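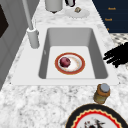
Statum Szene: Simulations- und Planungssoftware für Greifaufgaben im Küchenbereich

Hersteller: Cisance
Produktgruppe: Planung und Wahrnehmung
Lieferform: Lizenz pro Arbeitsplatz, Download

Mit Statum Szene werden Greif- und Ablageaufgaben vorbereitet, bevor sie auf die Anlage gehen. Die Software verbindet eine gerenderte Umgebung mit einem Bahnplaner und einer Schnittstelle zur eigenen Steuerung. Zielgruppe sind Entwicklungsabteilungen und Hochschullabore, die mit Geschirr, Lebensmitteln und Kleinteilen auf Arbeitsflächen arbeiten.

Szenenpaket Spüle

Das Paket Spüle gehört zum Grundumfang. Ausgangslage ist ein weißes Becken in einer marmorierten Arbeitsplatte. Im Becken liegt ein Teller mit rotorangem Rand, darauf ein rundes, dunkelrotes Stück Obst oder Gemüse. Typische Aufgaben sind das Abnehmen des runden Objekts vom Teller, das Herausheben des Tellers und das Absetzen auf der Arbeitsplatte. Für den Planer ist vor allem die Beckenwand maßgeblich, die den Anfahrwinkel begrenzt. Auch der Wasserhahn wird als Hindernis geführt.

Gegenstände auf der Arbeitsplatte, etwa das Glas mit dem blaugrauen Deckel, können als Hindernis, als Greifobjekt oder als reine Kulisse eingestuft werden. Die Einstufung erfolgt im Objektbaum und lässt sich für jede Aufgabe getrennt speichern.

Bahnplanung

Der Planer rechnet kollisionsfrei im Gelenkraum und glättet die Bahn anschließend. Greifkandidaten werden aus der Objektgeometrie erzeugt und nach Erreichbarkeit sortiert. Verworfene Kandidaten bleiben mit Angabe des Grundes in der Liste stehen (Kollision, Gelenkgrenze, Öffnungsweite). Die Zeitgrenze pro Anfrage ist ab Werk auf 750 ms eingestellt und kann im Projekt geändert werden.

Wahrnehmung

Zu jedem gerenderten Farbbild lassen sich Tiefenbild, Objektmasken und Objektlagen ausgeben. Licht, Texturen und Kamerastandort können innerhalb einstellbarer Grenzen variiert werden. Glänzendes Geschirr und durchscheinende Behälter haben eigene Materialprofile. Für das Tiefenbild ist ein Rauschmodell wählbar, das mit Aufnahmen der eigenen Kamera abgeglichen werden sollte.

Lieferumfang

Szeneneditor mit Objektbaum
Objektbibliothek mit 400 Modellen
65 vorbereitete Aufgaben, darunter das Szenenpaket Spüle
Bahnplaner mit Programmierschnittstelle für Python und C++
Protokollbetrachter für aufgezeichnete Läufe

Nicht enthalten sind Robotermodelle mit herstellereigenen Reglern. Kinematiken im Format URDF können eingelesen werden.

Systemvoraussetzungen

Linux, 64 Bit
Grafikkarte mit Vulkan-Unterstützung
40 GB freier Speicherplatz
Netzwerkverbindung zur Aktivierung, danach Betrieb ohne Netz möglich

Hinweise zum Einsatz

Kontakt und Reibung werden vereinfacht gerechnet. Greifkräfte aus der Simulation sind deshalb vor dem ersten Lauf an der Anlage zu prüfen. Flüssigkeiten werden nicht simuliert. Das Sicherheitskonzept der Anlage bleibt Sache des Betreibers, die Software übernimmt keine Schutzfunktion.

Projekte aus der Vorversion Alville werden beim Öffnen umgewandelt. Die Originaldatei bleibt erhalten. Eigene Materialprofile müssen neu zugewiesen werden.

Lizenz und Betreuung

Die Arbeitsplatzlizenz ist zeitlich nicht begrenzt und umfasst Aktualisierungen für ein Jahr. Hochschulen erhalten auf Anfrage eine Raumlizenz. Eine Testversion mit dem Szenenpaket Spüle steht zur Verfügung, der Export von Bilddaten ist darin gesperrt.

Technische Fragen: Charoen Suksawat
Angebote und Lizenzen: Solène Chevalier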